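Surfaces and Finishes, Week 4
Reading a wooden tabletop (handout, E. Panagiotou)

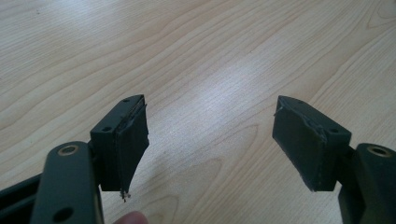 1. What grain can and can't tell you

Pale wood with darker tan lines running in long sweeps and loose ovals. Every year someone writes "oak" in the margin and moves on. On what evidence? Color is weak evidence, as stain and age both shift it. Ovals tell you something about how a board was cut, if it is a board. A veneer can show the same figure, and so can a decent print. Look at an edge before you commit yourself.

2. Sheen

The top looks matte apart from a washed-out patch in the middle. Is that a worn finish or reflected light? Here it is light. Students who call every bright patch "wear" should move their heads and look again.

3. Claims in the trade

The Dornum catalog says its table oil "restores natural depth." Depth of what? The Wotau test is quoted everywhere: 37 tabletops, one oil, and no untreated table to compare. I would not buy a can on that basis. Stefanou's survey covers 619 tables and is better, but the owners graded their own furniture.

4. For April

Pick one table at home. Write down what you can see, then, on a separate page, what you assume. Maximum 1,000 words. The second page is usually longer. Bring both to the Vuvorthorpe workshop.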